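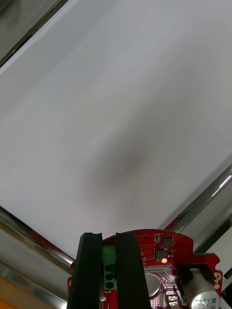 Ferkitz workshop gallery: the white panel in the metal frame

The panel is matt white with polished metal edging, and it is one of the pieces we kept when the Plandidis café closed its upstairs room. People keep asking us about white surfaces and shiny trim, and how the two get on together over the years. The notes are short and follow the order in which we deal with a piece like this.

The surface
Plain matt white, with no pattern and no lettering. It goes slightly grey where the light falls off, and anything held close to it throws a soft shadow. We like that in a working surface, as gloss white is hard on the eyes by four in the afternoon.

The metal edging
Polished, and it picks up everything near it in bands of grey and silver. Fingerprints are the main trouble with trim of this sort. A dry cotton cloth along the length of the metal does most of the work - going across it leaves smears.

Where the white meets the metal
Crumbs and polish both end up in a join like this. We run a soft toothbrush along it before wiping anything else. Do the join last and you will be wiping the white twice.

On the bench
There is a warm orange-brown surface under one corner, which looks like wood. Metal edges mark a wooden top quickly, so when we turn a framed piece over we put a folded blanket down first. An old towel is fine for smaller ones.

Cleaning the white
Warm water and a drop of washing-up liquid, then clean water, then a dry cloth. We stopped using the Kröger cream cleaner on matt finishes after it left a shiny patch on a shelf. Leave the piece for 10 minutes before judging the result.

Marks that will not shift
Try the soapy water again before anything stronger. Pencil usually comes off with a white rubber. Marker pen is another matter, and we would sooner leave a faint line than spoil the finish.

Storage
Framed pieces go upright in the Tokura rack, white faces together with a sheet of paper between them. The rack holds 5. This one is listed in the stock book as number 926.

The workshop is open on Saturday mornings for anyone who wants to look at the pieces before buying. Please bring your own blankets for the journey home.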